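Lecture 7: Working with the wrist camera - blur, feature count and when to trust a frame
Handout for the course Perception and Control for Manipulators, January block

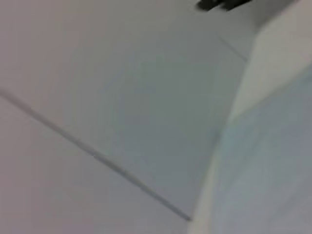

In the last lecture we closed the loop between the camera and the arm, and we assumed that every image is good enough to compute an error from. Today we remove this assumption. The visual servo loop needs points or lines that it can find again in the next image, and when the arm moves fast over a plain surface there can be very few of them. In the wrist view at the top of this handout the gray surface has no print and no texture, so a corner detector with normal settings has almost nothing to work with. The strongest straight line is the dark diagonal seam, and even this line is a bit fuzzy and fades toward its lower end. The small dark object at the top border has high contrast, but only part of it is inside the image and its outline is smeared, so its center must not be used as a point feature.

1. What the loop expects

Our controller in the Jarnum package takes a feature vector s, a target vector s* and an interaction matrix L. The commanded camera velocity is

v = - lambda * pinv(L) * (s - s*)

You know this from the exercise sheet. What the sheet did not say is that pinv(L) will give you an answer also when L is nearly singular. The answer is then large and has no meaning. One line in the image gives 2 equations, and we have six unknowns. So with a single seam the camera motion along the line is not observed at all. If you leave the controller alone in this situation, it will follow the noise in this direction.

Please remember the simple check: compute the singular values of L before you use it, and print the ratio of the largest to the smallest. In our Jarnum configuration we refuse the full update when the ratio is above 300. This limit was found by trying, and for a different lens you have to find your own.

2. Masking the gripper

The part of the gripper which is seen by the camera moves together with the camera. For the tracker it looks like a very good object, because it stays in the same place in every image. This is exactly the danger. If its contour enters the feature vector, the loop believes that the world does not move.

In the view above the large pale shape on the right side goes from the top to the bottom, and its left boundary is a long soft curve. Such an edge is often stronger than the edges on the work surface. A rectangular mask is easy to write but it wastes useful pixels, or it leaves a strip of the contour outside. Use a polygon mask and grow it by a few pixels. Take care also with a line that ends at the gripper, like the dark seam does. The end point is only an occlusion, it is not a physical point. Keep the angle and the distance of the line and throw away the end point.

When the fingers open and close, one fixed mask is not enough. Protar stores one mask for each finger position and interpolates between them. Students who use their own tool can begin with two masks, open and closed.

3. Measuring blur

We use the variance of the Laplacian, computed only outside of the mask. The value depends on the content as well as on the blur. A sharp image of an empty plate can have a lower score than a blurred image of a printed box. So one fixed threshold does not work for all tasks, and many reports from previous years made this mistake.

A better procedure is the following:

- Stop the arm at the start pose and record the score. This is the reference.
- During motion divide the current score by the reference.
- Compare this quotient with the expected blur length, which you get from joint velocity, exposure time and distance to the surface.
- If both say that the image is bad, mark the frame as weak.

The reference is valid only near the start pose. Record a new one at each via point.

4. What to do with a weak frame

Do not simply drop it and wait. The arm is still moving, and the last velocity command is still active. The Zeng node has three states:

TRACK - features are good, normal control law.
COAST - the pose is predicted from joint encoders, lambda is reduced linearly.
HOLD - velocity goes to zero with limited acceleration.

The change from TRACK to COAST happens after 2 weak frames one after another. The change from COAST to HOLD happens by timer. To come back to TRACK the features must be matched again with the model, not only detected. If you skip the matching, the loop can lock on the wrong one of two parallel seams, and then the error looks small while the arm is in the wrong place.

Log the state in every cycle. When you plot the error without the state, the graph is nearly impossible to explain.

5. Exercise

Take the Tranomport recording from the course folder and play it from frame 63. Run the line tracker first without mask, then with the polygon mask. Plot the condition number of L for both runs in the same figure, and mark the cycles in which Zeng is in COAST. Then change the exposure value in the simulator to one half, increase the gain so that the mean brightness stays the same, and repeat. Write one paragraph on the question whether noise or blur is the bigger problem for line features.

Hand in the plots, the configuration file and the paragraph. Code is not graded this time, but it must run.

Reading for next lecture: the chapter on extended Kalman filters, up to the section about delayed measurements.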